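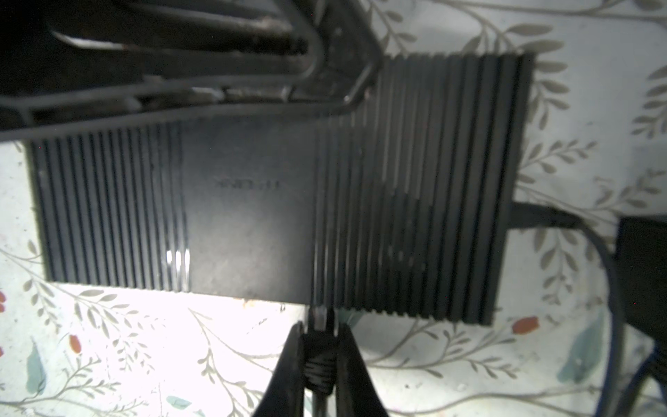 Power bricks running hot in closed cabinets: derate or ventilate?

Forum index > Hardware > Power and cooling

nahom_w
Posts: 214
I look after the network gear for a small office. The switch, the modem and a four-bay storage box all live in a closed steel wall cabinet, and each one has its own external brick. The bricks sit on the cabinet floor under the patch cables. The storage box has dropped out twice in March, both times in the afternoon, and come back after I pulled the plug and waited.

The label on its brick says 12 V, 9 A. A plug-in meter at the wall shows 61 W with all four drives busy. That should leave plenty of margin. Has anyone measured what a closed cabinet does to these?

gidey.m
Posts: 2,472
Check the ambient rating before anything else. Most external bricks are rated for full output up to 40 C and derate above that. The cabinet air is your ambient, not the room air. Put a thermometer probe in there with the door shut and leave it for a full working day.

Also, a wall meter averages. Four drives spinning up together can pull two to three times the running current for several seconds. See if the firmware has a staggered spin-up setting.

wurley
Posts: 88
Just drill holes in the cabinet. Problem solved.

AdanechG
Posts: 641
Holes where, though? Vents at the top do very little if there is no inlet at the bottom. I had a Zemano cabinet with a slotted top panel and a sealed base, and the air at the top shelf was 14 C over room. Opening the cable knockouts in the base brought it down to 8 over.

Orientation matters too. The ribs on a plastic brick add surface area and keep whatever is next to it from sealing off the whole face. They don't do much if the brick is buried under cable. Stand it on its long edge with 30 mm clear on both sides and it will run cooler than it does flat on a shelf.

gidey.m
Posts: 2,472
I don't agree about the ribs. On a plastic case they are mostly there for stiffness and grip. The plastic is the bottleneck, and the extra area gains you a degree or two. Clearance and airflow are what count.

AdanechG
Posts: 641
I said they don't do much when buried. We can argue over the degree or two in another thread.

zeleke_lab
Posts: 37
Nobody has asked how old the brick is. Output capacitors dry out, and heat speeds that up. The usual rule is that life halves for every 10 C rise. A five-year-old brick that has spent its life in a hot box can hold 12 V at idle and sag under load. Measure at the barrel connector while the drives start. If it dips below 11.4 V, replace it.

nahom_w
Posts: 214
Results so far. Cabinet air peaked at 47 C at 3:40 pm, room at 26. Spin-up was not staggered; it is now. The voltage at the connector with all drives starting was 11.1 V before the change and 11.7 V after. The brick is six years old.

zeleke_lab
Posts: 37
Then replace it. 11.1 is out of tolerance for the drives, and it will only get worse. Match the voltage and polarity, and get the same current rating or higher.

wurley
Posts: 88
And drill the holes.

nahom_w
Posts: 214
Ordered a replacement with the same rating. I have opened the two lower knockouts and moved the bricks to a wire shelf outside the cabinet, on edge. Will log the temperature for another week before I decide on a fan.

gidey.m
Posts: 2,472
If you do add one, mount it at the top, blowing out. Post the log either way.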